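I'd expected the person who writes the house rules for hand-held gripper work at Stokus to be a bit of a stickler. She is, and she's also very funny about it, but she asked me to leave her name out so the rules could "speak for themselves." Fine by me!

We talked over bad coffee in the Wesgate office, where the rulebook is now in its second version. The first ran to 40 pages. "People read 2 of them," she told me. "I checked. I put a deliberate mistake on page three and waited."

So what survived the cut? Mostly the stuff about how you come at an object. Both finger pads go either side of it before anything closes, with open space left and right, and you don't drag one pad in along the table (her biggest pet peeve, I think – she brought it up three times). "If you shove it sideways with one finger, the robot learns to shove it sideways with one finger," she said. "Then somebody calls me."

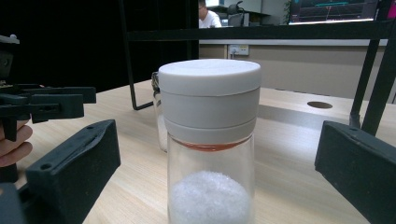 Photo: Stokus / Wesgate office

Glass gets its own section. A jar with something in it has to be logged with its contents, even if it's just a little white stuff at the bottom, and a second jar standing behind the first goes in the log too. I asked if that was overkill. "Maybe! But clear things behind clear things are where we get the most arguments."

The arguments are settled by a review. Of 852 recordings sent over from the Dovthorpe site in April, 641 passed the first time, and she thinks that's pretty decent for a new crew. The rest mostly failed on paperwork, like a missing contents note or a lid type left blank.

She'd like other labs to borrow the rules, and a group at Echeverría has already asked for a copy. What she doesn't want is a certificate with a gold seal on it. "I want a page you can tape to the wall," she said.

I asked what's going into version three. Lids, apparently. There are four paragraphs on lids so far, and she's still not happy with the second one.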